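The Prindier Lanterns

The Prindier Lanterns is a series of seven fantasy novels for young readers by the New Zealand author Lorraine Te Moana.
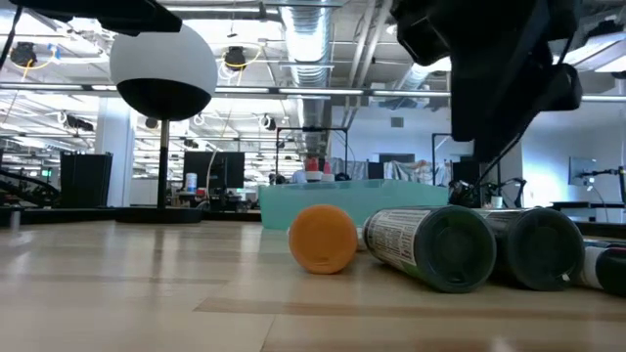 Four cylindrical containers lying on a wooden tabletop.

The series follows Iason Kokkinos, a lamplighter's apprentice in the harbor town of Prindier, who learns that the lamps he tends keep a drowned city asleep beneath the bay. The first two books take place within the town walls. Later volumes move to the island of Prorska, where Iason's rival, Isamu Ikeda, is training as a pilot.

Publication history

Te Moana wrote the first novel, The Salt Wick, while teaching at a primary school. It was published by Turncombe in a first printing of 4,000 copies and reprinted the following July. Tane Sheehan drew the maps and chapter headings for every volume. The final book, The Last Keeper, runs to 524 pages and is the longest in the series. It was released on Sunday, September 15, 2019, with a reading at the Faulkner bookshop.

Reception

Reviewers praised the early books for their humor and their treatment of friendship. The critic Rawiri Rewi considered the fourth volume overlong, but called its storm chapters the best writing of Te Moana's career. Opinion on the ending was divided, and many readers objected to the fate of the ferryman.

Adaptations

An audio edition of the first two novels was issued by Turncombe. A stage version of The Salt Wick was announced but has not been produced.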